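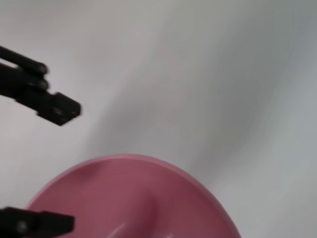
Wrist view, gripper open, pink bowl.

I spent most of May being told that our pick cell needed a recalibration. Gammont makes a calibration routine, Gammont sells a calibration mat, and the Gammont support line will tell you to run the one on top of the other before you've finished your sentence. I ran it. Twice. The arm still closed on bowls a little to one side of where it should, and on a bad afternoon it knocked them off the table.

So I stopped calibrating and got out the hex keys.

Each finger on this gripper ends in a squared-off black block, and on our cell the block is held by one screw. One. The manual gives a torque figure for it and then says the fingers are "maintenance free," and I'd like to meet the person who wrote both of those on the same page. I put a witness mark in white paint pen across the joint on each finger, ran 200 cycles, and looked. The upper one had crept. You could feel it with a thumbnail before you could see it.

I took the screw out, cleaned off whatever the last person had used (it came away like wax), put on medium threadlocker, torqued it and left it overnight. Ljubica thinks overnight is overdoing it. She may be right, but I've redone enough of these at seven in the morning.

Then 1,000 cycles with the same bowl. Mark still lined up at the end. Misses went from 33 in the last batch before the fix to two, and I'm not ready to call that solved. Threadlocker is a patch. A block that carries a side load every time it touches a rim ought to have a second screw or a pin, and I've said so to Gammont in writing. They thanked me and attached a link to the calibration mat.

The other thing I don't buy is the wrist camera as a health check. The software will happily give you a green light off that view while a finger is blurred and half of the other one is out of sight. Green for what? I check the marks by hand on Mondays now, with the arm powered down and locked out.

Next job is the cable at joint five – it has started to rub.

Comments (3)

Spyros P.
We pinned ours. Drilled the block, 2 mm dowel, no trouble after. Warranty is gone of course.

Biljana
Which threadlocker? The red stuff wrecked a finger for me.

Reply from author
Blue. Keep the red away from anything that small.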